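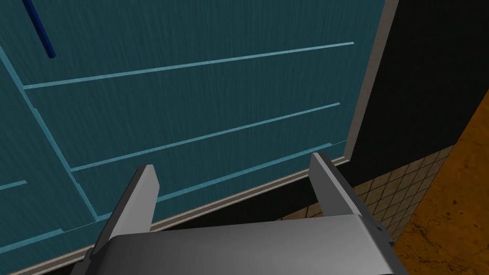

By four in the afternoon Talavera had opened the same drawer 14 times and had nothing to show for it but a sore thumb.

The job had been described to him as teleoperation, a word that made his mother think he worked for the phone company. He sat at a desk on the second floor of Gakent with a controller in each hand, and he moved a gripper through kitchens that did not exist so that a program called Aster could watch him do it. Aster would study how he opened a drawer and one day open drawers of its own. Until then it required examples. It had a very large appetite for them and no opinion about lunch.

"Keep them natural," said Bautista, who ran the shift. "If you'd hesitate in real life, hesitate."

"In real life I'd use my hand."

"Natural within the gripper."

The kitchens were made by something called Flekelby, which shuffled the materials every time he pressed reset. The idea was that Aster should learn what a drawer was without getting attached to any particular drawer. Flekelby had never been in a kitchen, and it showed. On Monday's batch he had been given a counter in what looked like salmon. There had been wallpaper on a dishwasher. He had once spent an entire morning in a room so uniformly yellow that when he went out for coffee the street looked blue.

Today's was a teal kitchen with an orange counter, and he had decided it belonged to a divorced dentist. He did this with all of them. It helped to have someone to be annoyed at. The dentist had bought the teal cabinets the week the papers came through and had regretted them by January, but he'd told everyone how much he loved them and now he was stuck. He ate standing up. He owned one good knife.

Talavera pressed reset. He eased the gripper forward, drifted too far to the right, corrected, overcorrected, and backed off.

"Do I throw that one out?"

Bautista rolled her chair over. "Did you get the drawer?"

"I got near the drawer."

"Then it's a failure. Label it a failure. We like failures, we pay the same for them."

He wished someone had told him this earlier in life. He typed FAIL, and in the notes field, where they were supposed to give a cause, he typed "operator." The form wanted more than one word. He changed it to "operator, Alfredo Talavera," and the form was satisfied.

On the next reset he nudged the view down by accident and found himself facing the floor.

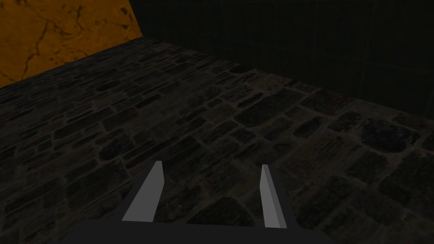 He had never paid any attention to the floor. The dentist had paved his kitchen like a medieval alley. It must have been murder on the feet, Talavera thought, and impossible to mop, and if you dropped a glass you'd be finding it for years. He drove the gripper out over the stones, slowly, with the jaws open, like a man walking a dog he didn't much like. The wall at the far end was cracked all over. So the dentist had plaster trouble too.

"What are you doing?" said Bautista.

"Hesitating."

"You've been hesitating for two minutes."

"It's a real-life hesitation. He's come in to get something and forgotten what."

She looked at the screen a while. He could hear her deciding whether it was worth the paperwork.

"Who has?" she said.

He told her about the dentist. He left out the knife, which seemed private. Bautista listened with her arms folded, and then she pointed out that no dentist would choose that counter, it would show every crumb, and the man was plainly a retired magician.

They argued about it until the recording hit its limit and saved itself. The form came up. Task: open drawer. Outcome: fail. Cause.

Talavera put "forgot what he came in for." It went through without a complaint, and he pressed reset. He still owed Aster 16 before six.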